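In defense of the good bedspread

Somewhere along the way we all agreed that a bed should be plain. White, oatmeal, maybe a gray if you were feeling bold. I went along with it for years, and I have the receipts from Runico to prove it, including one for a linen duvet cover that cost me $167 and looked slept in from the minute I took it out of the bag.

My aunt in Udenham would have been puzzled by that cover. Her beds wore satin, with flowers as big as dinner plates and a ruffle all the way around, and when I stayed with her in June I was allowed to help fold the clean laundry on top, provided I took my shoes off first. Folding sweaters on satin is a slippery business, I'll admit. You put one down, turn to get the next, and the whole pile has started for the floor. But what a place to do a chore!
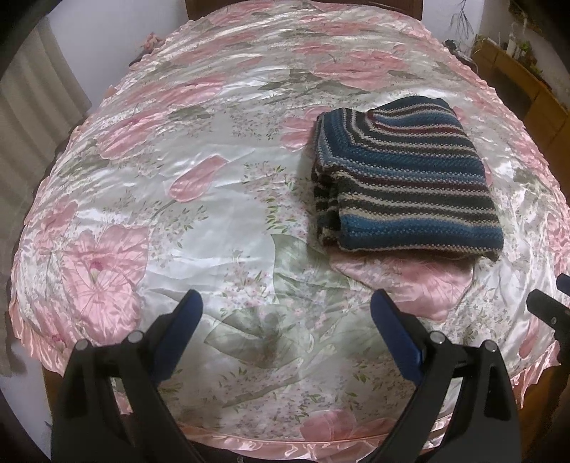
I think a lot about how a pattern like that changes the job. On a plain cover, a folded sweater is one more thing to put away. Set some stripes down on big pink blooms and suddenly you notice the colors in the knitting, and you square up the sleeves a little better than you meant to – at least I do. My drawers have been neater since I went back to flowers, and I don't believe I've become a tidier person in any other department (please don't look in the hall closet).

People will say that satin is fussy, and that it shows every wrinkle. Well, it does. So do I, at this point. You smooth it with the flat of your hand in the morning and by lunch somebody has sat on it, and you smooth it again. I've had mine for 6 winters now, bought secondhand on the Bastgate road, and the shine still cheers me up when I come in with the basket.

So if there's one folded away in your family, too loud for anybody's taste, I'd ask for it before it goes to the thrift store. Try it for a week with the laundry on top.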